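Ornovley Workshop, Automation Notebook
Entry for May, Bench 2, afternoon session

Purpose of entry: to record the state of the sorting cell following the change to the Timmont schedule, and to set down the effect on staff duties while it is still fresh.

The cell was started at 1:20 p.m. with the standard program and the short part list. The target for the session was 200 picks from the wood-topped table. Fingers were set to the wide opening, as agreed after the April review, and the approach height was left unchanged. The first 16 cycles were run at reduced speed with an operator present. Speed was then raised to the normal setting. Total picks since the fingers were last changed now stand at 446.

Two stops were logged. The first was a grip fault on a small bracket that had been placed too near the rail. The second was a timeout on the workstation side and cleared on restart. Neither required the arm to be moved by hand.

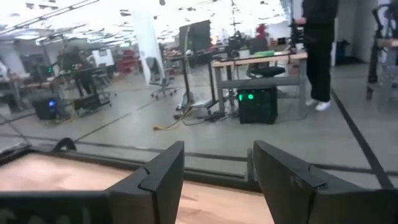
Fig. 1. Wrist view, fingers open over the table. Workstations and floor beyond the rail.

Staff duties. Before the cell was installed, sorting was done by hand by whoever was free, usually in the last hour of the shift. That hour is now assigned to inspection and to writing up faults. Bench staff report that the work is less tiring on the wrists but calls for more attention, as a stop may come at any point and must be answered. Two members of staff have asked that answering stops be listed as a duty in its own right. The request is reasonable and has been sent to the Bae office, which keeps the duty sheets for both sites.

It was also noted that the person minding the cell tends to be treated as available for other questions. During this session the operator was called away three times. Colleagues are asked to use the message board for anything that can wait until the end of a run.

Training. The Flurnelness handout remains the only written guide and does not cover the current finger set. Pages on opening width and part spacing must be rewritten. Until then, new staff should complete 20 supervised cycles before running the cell alone, and the supervising colleague should initial the log.

Floor. Cables by the standing desk are to be routed along the edge of the room before the second table is brought in. The walkway must remain clear on both sides of the desks.

Open items
Grip fault on small brackets: repeat with parts set farther from the rail.
Timeout: save the workstation log before the next restart.
Duty sheet: awaiting reply from Bae.
Handout: draft of new pages due before the end of the month.

Cell shut down at 4:45 p.m. Fingers left open, program saved under the existing name.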